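Lunch Counter

The shop opened at ten, or whenever my granddaughter had finished her cereal. It sold one thing. You could have a sandwich with bread, lettuce, bacon and cheese, and then more bread, and if you asked for it without the bacon she told you the kitchen was closed.

I had made sandwiches for a living. I worked the canteen at the Wernico plant in Ploltton for 30 years, and on a busy shift we put out 200 before noon. I told her this on the first morning. She looked at me the way the line supervisor used to look at new hires.

"Did you have a pink plate?" she said.

I said we had paper.

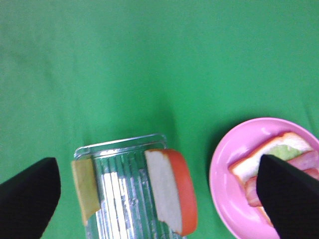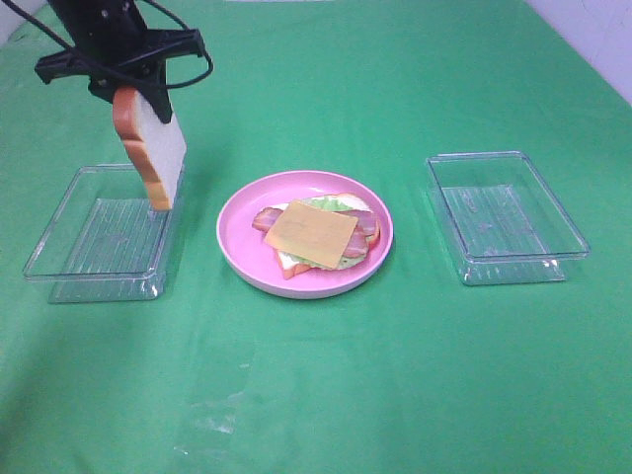
Posted by fludero
Short fiction, April 2018

She stayed with me for 2 weeks that May, while her mother was moving apartments. I had cleared the small bedroom and bought the milk she liked. I had not thought about what we would do all day. On the second day I put the green cloth on the kitchen table to save the top from markers, and she said that was the shop, and from then on it was. We ate our real meals off our laps in the living room.

The food came in a bag from the thrift store on Thakur Street. It had no box and no instructions. The bread had a white face and a brown crust, and it was a little thick, the way toy bread is. The cheese was flat and square. I found some clear plastic containers in the cupboard over the stove, and she used those for the supplies.

I sat on a kitchen chair and was the customer. Between orders I was allowed to be the person who washed up.

"What would you like?" she said.

"What do you have?"

"Sandwich."

"Then I'll have that."

She put the bottom slice on the plate and pressed it with her palm. Lettuce went on next. She was careful with the lettuce and fussed with it until the ruffled part stuck out past the crust. After that came the bacon. Then she laid the cheese on crooked, with the corners pointing off every which way.

I reached over and turned it square. It was habit. At the canteen you lined up the cheese with the bread, and if you didn't, you heard about it.

She turned it back.

"It goes like that so you can see the bacon," she said.

I said that in a real kitchen the corners would hang off and dry out.

"This one doesn't dry out."

I had no answer to that, so I looked in my purse for money. She charged me 46 dollars. I paid with a button and two grocery coupons, and she gave me one of the coupons back as change.

Then I noticed she hadn't put the top on. The sandwich sat there open on the pink plate, and the other slice of bread was still out on the table, leaning on a container.

"You forgot the lid," I said.

"I'm waiting."

"What for?"

"You have to say it's okay first. Once the top is on, you can't see what's in it, and then people complain."

I thought about the canteen. People complained there every day of my life. They took the thing back to their bench, opened it up, found mustard, and walked all the way back to tell me so. In all that time it had not crossed my mind to show anyone the inside before I closed it. You made it, cut it, wrapped it and slid it down. There were more people behind.

I leaned in and looked. I took my time, as she seemed to want me to.

"Is there any mustard?" I asked.

"No."

"Then it's okay."

She picked up the top slice and set it on the cheese, and she pressed it with her palm the same as she had the bottom one. It slid a little. She fixed it and pushed the plate over to me.

I pretended to eat. She watched my mouth and told me I was going too fast.

We did that every morning. Some days I was a bus driver, and some days a lady with a dog. Once I was the owner of the building and had come about the rent, and she made me a sandwich anyway and told me that was the rent. The cheese never went on straight. By the end of the first week I had quit looking at it.

On the day her mother came, the shop opened early. Her bag was by the door. She made three orders in a row and lined them up in her head as to who was who, because there was only the one plate, and I had to get up and sit down again between customers. My knees didn't care for it.

Her mother stood in the doorway with her car keys in her hand and said they ought to get going before the traffic.

"What would you like?" my granddaughter asked her.

"Oh, honey, nothing. We'll get something on the road."

"It's only sandwich," I said. "It doesn't take long."

My daughter put her keys down on the counter and took my chair. The bread went down, and the lettuce, and the bacon. When the cheese went on, she reached out to straighten it.

"Leave it," I said.

She looked up at me. She had eaten my sandwiches until she was eighteen, cut corner to corner, every edge where it belonged. She took her hand back and folded it with the other one in her lap.

My granddaughter held up the top slice and waited.

"You have to tell her if it's okay," I said.

My daughter bent down and looked.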